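I finally have a sourdough starter that works, and I am so happy about it I've been telling strangers. Three tries! The first two went pink and then gray, and I scraped them into the trash feeling like I'd let down a pet. This one is bubbling away in an old Roson jar with a rubber band around it, and by noon it has climbed well past the band.

What changed was the flour. I'd been using whatever white flour was in the cupboard, and Khrystyna Zinchenko told me to feed it whole rye for the first week and then wean it off. So I did, and by the fourth morning it smelled like apple peel and yogurt, which I took as a very good sign.
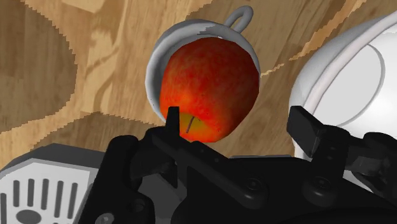

My first loaf was still pretty flat, I'll admit, but the crust! It crackled for ages on the rack, and I stood there in my socks listening to it. For the second one I cut the water back to 283 grams and let the dough sit overnight in the fridge, and it came up so much rounder. Soft in the middle, a bit chewy, sour enough that you know it's there. We ate half of it with butter before it had cooled (yes, you're supposed to wait).

I've been writing everything down in a notebook: room temperature, feeding times, how the dough felt when I folded it. October has been chilly in our house, so the first rise goes on forever, and I've started mixing right after breakfast instead of after lunch.
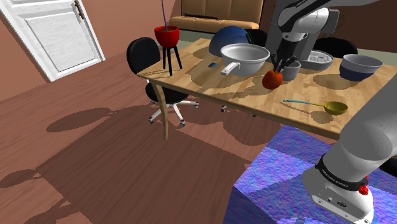
Do you need a Dutch oven to bake a good loaf?
A heavy lidded pot helps a lot with the crust, but you can get close with a baking sheet and a pan of hot water on the rack below. I baked my first two loaves that way and the second had lovely blisters on it.

Next up is a seeded loaf with sunflower and flax. I soaked the seeds last night, and I'm hoping to have it in the oven by four. I also want to try swapping in some spelt, if I can find a small bag of it.

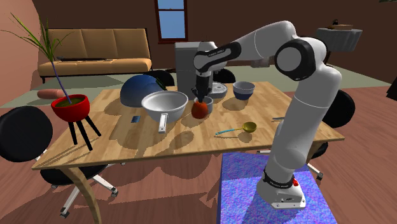 Ye-rin Kong wrote in to say that spelt dough gets slack fast, so go easy on the folding and swap only a quarter of the flour the first time. She also puts the soaking water from the seeds into the dough. I'm trying that today!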